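Drosero Service Robotics — Progress Report to Werkex, Work Package 4
Prepared by Venla Tikkanen
November 30, 2019
Shares: 5 | Comments: 2

The demonstration visit required under this work package took place in the furnished test room. Ulla Niskanen and Esko Sjöberg attended for Werkex. The task shown was floor pickup with two arms and a lined trash bin.
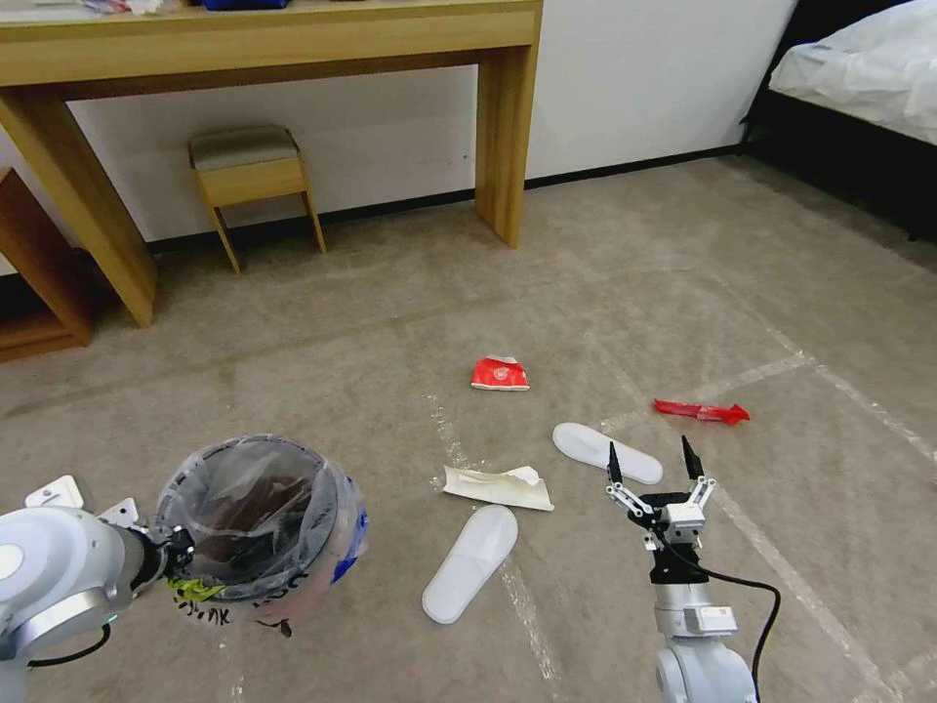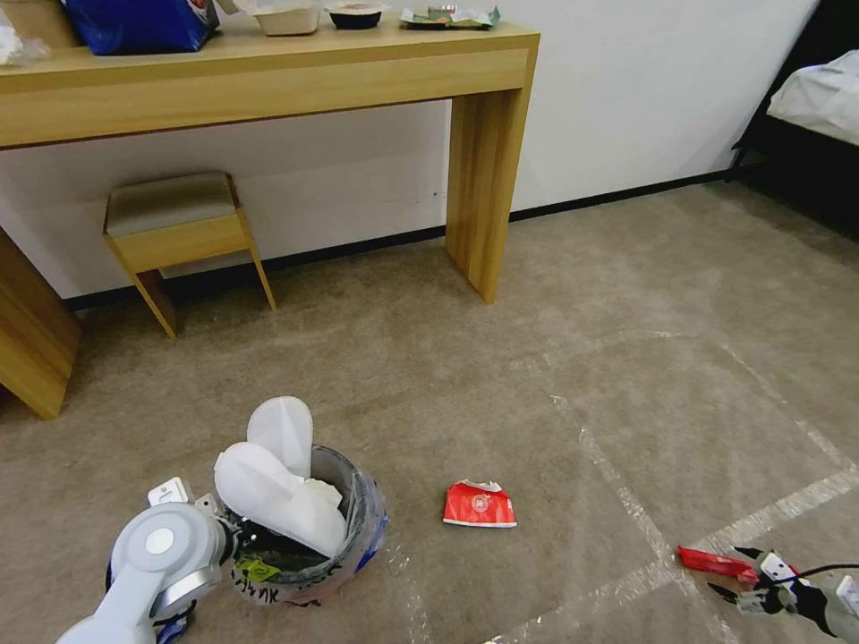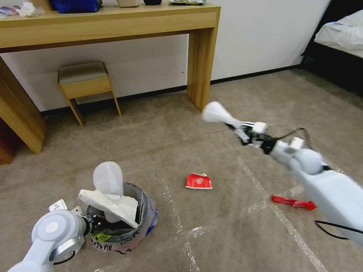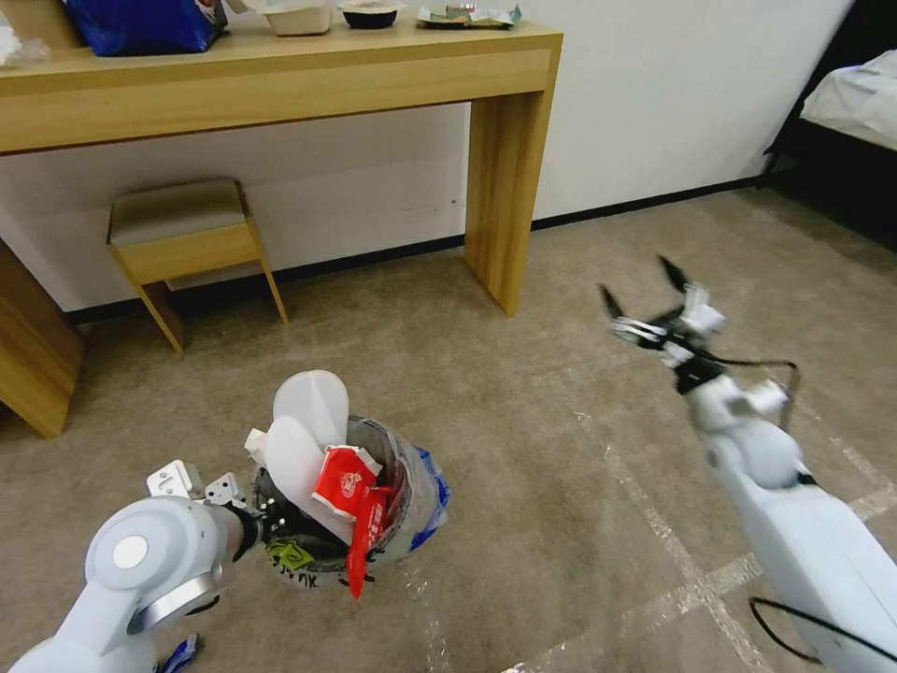
Floor pickup, test room. Carpet, bin and both arms are in view throughout.

The visitors asked for four runs and received them. Nilton Palomino operated the station and kept the log. Two runs were completed without operator input. The other two were paused and resumed by hand — one after a grasp planning timeout, one at Mr. Sjöberg's request so that he could look at the wrist cabling.

Thin, flat items remain the main difficulty. The planner still proposes grasps too high above the carpet, and the correction added in June only partly compensates. Ataahua Ngata is retuning the approach height and will report separately.

Ms. Niskanen asked whether cycle time would be reported per item or per run. We propose per item, as in the original plan, and request written confirmation.

Spending is within budget. The replacement fingertips ordered from Custeser have not been delivered — the invoice is therefore carried into the next period.

Open actions: run log to Werkex (Palomino), revised grasp parameters (Ngata), confirmation of the cycle time metric (Niskanen).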